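4.2 Where the dishes wait

Most of the households we logged do not wash up in one go. They stage. Things come off the table, get parked somewhere, get moved once or twice, then finally washed. We call the parked period the wait, and the place a waiting spot. Section 4.1 dealt with how long the wait is. This section is about where.

Coding scheme is the one from the Tretmont pilot, with two changes. First, "sink" is split into front basin and back basin for double sinks, left and right if the basins sit side by side. The pilot lumped them together and lost a lot that way. Second, the strip of counter between the sink and the wall (the back ledge) gets its own code. Uzor and Erdős did the coding separately and then sat down over the disagreements, nearly all of them about the back ledge. Is a bottle behind the faucet stored there, or waiting? We settled on stored if it has been in the same spot on two visits in a row, waiting if not. Not perfect. Cutting boards still gave trouble under this rule and we flag them in the tables.

Total of 4000 item placements over 72 kitchens. A placement is one item at rest in one spot at the time of a visit, so a mug that moves from counter to basin between visits gives two. Items inside closed cabinets were not recorded. Items inside other items were recorded with a nesting tag, see below.

4.2.1 Basin or counter

The split between basin and counter is not random and it is not really about dirt either. Small things go in the basin. Mugs, cups, glasses, forks. Large mixing bowls and oven dishes stay on the counter, next to the sink, often for the whole wait. When we asked, people said the big bowl "takes up the whole sink" or "I do that one last". One respondent in the Parkance group said she fills hers with water and leaves it on the counter so that the sink stays usable. The counter next to the sink is doing the job of a third basin.

Double sinks were meant (by whoever sells them) for wash in one side, rinse in the other. We saw very little of that. In the kitchens with two basins the usual thing was one busy basin and one nearly idle one. The idle one collects flat items, mostly plates stood on edge against a wall or the divider. Stacking plates flat was less common than we expected from the Kragh diaries, where people reported "stacking" nearly every night. What they call stacking may be leaning. We did not ask about it seperately and should have.

4.2.2 Nesting

Nesting: a smaller item placed inside a larger one while both are waiting. Mug in bowl is the classic. Utensils in a glass second. Our respondents gave two reasons, saving room and keeping the small thing from tipping. Both hold up ok in the logs. Cups that were not nested were found on their side far more often than cups that were. Glasses are the odd case – people are careful with them, say so at length in interviews, and then the glass ends up on the basin floor like everything else.

Nesting also seems to set the order of washing. The inner item has to come out first, so it gets washed first or gets moved to a new waiting spot. Meléndez has argued that this makes nesting a kind of planning. We are less sure. In the follow-up talks few people could say why they had put the mug in the bowl, only that it fit.

4.2.3 Tools and cloths

Sponges live on the divider if there is one. In single sinks they go to the back ledge or a corner of the counter. Soap and spray bottles behind the sink, almost everywhere, and almost never fewer than two. Respondents complained about these bottles a good deal ("I knock that one over every day") but moved them in only a handful of kitchens during the study.

Towels were harder. We began with three codes: hung on a rail or hook, hung over the sink edge, lying on the counter. The over-the-edge towel turned out to be used for hands and for dishes in the same kitchens, with people in one household disagreeing on which it was for. We therefor do not report towel function, only towel place.

4.2.4 A mixed case

Figure 6 has most of the codes at once. Butcher-block counter, steel double sink. Front basin is the busy one: mug upright in a brown bowl (nested), small red cup tilted next to it (not nested), a glass and a utensil on the floor of the basin. Back basin has the pink plate leaning on the divider, coded "lean, divider". Sponge on the divider ledge. The large cream bowl stays out on the counter at the right, with three mugs behind it.
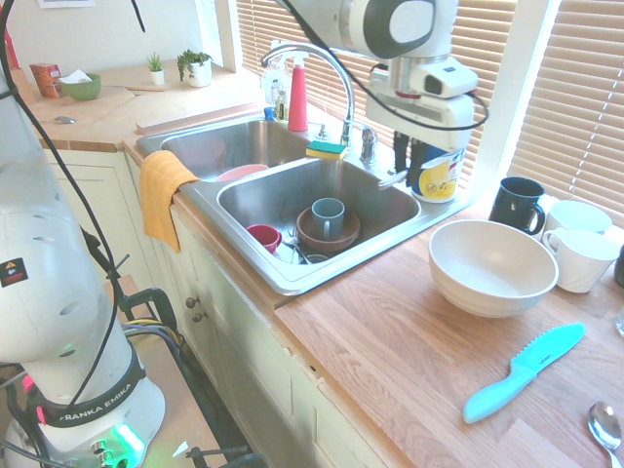

Page last modified: 30 Oct 2020
Figure 6. Waiting spots at a double sink. Codes for the front basin, back basin, divider, back ledge and right counter are listed in Appendix B.

The three mugs are the interesting part. They sit on the counter, a fourth mug is in the bowl. Are the three clean or waiting? The two coders split on it. Erdős had them as waiting, on the grounds that they share the counter with the mixing bowl, a plastic knife and a metal spoon. Uzor had them as stored. A still cannot settle this and we left them as "unresolved", the code we use for 50 placements in the full set. Same problem with the cutting board lying flat behind the sink. The towel is the easy one – over the left edge, place coded, function not.

Also worth a note is what stays away from the sink. The potted plants on the windowsill and the box along the back counter fall outside the waiting area as we draw it, and were left out of the totals.

4.2.5 Limits

Visits were by arrangement. People tidy before a visit, some said as much at the door, so our counts of basin items are likely low. The January visits are the worst for this, coming right after the holidays when several households had just done a big clear-out. We kept them in but ran the tables without them too and the basin/counter split holds.

Second, 2000 of the placements come from the Gandik housing, where the kitchens share one layout and the counter right of the sink is longer than the counter left of it. A preference for parking bowls on the right may be nothing more than that. Norðdahl is recoding these by available counter length. Until that is done we would not lean on any left/right result in Table 5.

Third, handedness. Not recorded in the first round. Þorgeirsson added the question later but the replies cover too few households to use here.

4.3 turns to what ends the wait, and who ends it.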